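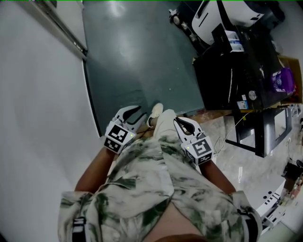 ## Novembro, fim da tarde: o piso da sala

Bom, o tapete verde-azulado está no chão e eu já gosto mais da sala! O Gilmar Rocha apostava que ia ficar escuro demais, mas com a parede branca do lado ficou até elegante. Só que ele brilha. Brilha MUITO. A luz do teto bate em cheio e volta na cara da gente, e quem procura um parafuso caído ali vai sofrer (eu já sofri, fiquei de joelhos uns bons minutos atrás de uma arruela preta).

Peguei o rolo no depósito da Dademau, 215 cm de largura, e paguei 69 reais o metro. O fosco saía mais barato e eu, teimoso, quis o liso porque limpa com um pano e pronto. Se o reflexo incomodar demais, a ideia é mexer na luz antes de mexer no chão: um difusor de acrílico leitoso, ou virar a luminária um pouco para a parede. Gilmar prefere o difusor. Eu prefiro o que não exigir escada, mas acho que perdi essa.

Anotações soltas, antes que eu esqueça:

- Limpeza: pano de microfibra e detergente neutro bem diluído. Nada daquela cera Zoltum que sobrou do corredor, pelo amor de Deus, já brilha o bastante.
- Fita dupla face só na borda. Testei um retalho da Karppinen e outro da Hirnodum, e a Hirnodum descolou no dia seguinte sem deixar cola. Fico com ela.
- Na beirada onde aparece a faixa de madeira (piso ou rodapé), quero um perfil de acabamento bem baixinho. É o tipo de cantinho onde todo mundo tropeça de tênis.
- Perto da parede que faz a curva não adianta querer cortar reto. Fiz um molde em papel kraft, ficou feio mas serviu.

Sobre o móvel preto: fica onde está, à direita. Pensei em encostá-lo no outro lado, medi, remedi, e a passagem ficaria com 34 cm, ou seja, só passando de lado e prendendo a respiração. O tampo também é brilhante, então junta marca de dedo que é uma beleza (deixei um pano pendurado no gancho do corredor, usem!). E não arranquem o adesivo branco com impressão azul perto da peça redonda prateada até eu copiar o que está escrito nele para a planilha, por favor.

O metal lá em cima da parede ainda precisa de uma boa aspirada. Passei o dedo e veio uma poeira cinza, fina, daquela que cai no chão justo depois que a gente limpou. Então a ordem certa é primeiro em cima, depois o tapete. Fiz ao contrário, claro.

Falta:

- [ ] pedir o preço do difusor
- [ ] comprar o perfil de acabamento
- [ ] aspirar a parte alta e repassar o pano no piso
- [ ] guardar a sobra do rolo em pé, com etiqueta (prateleira 9)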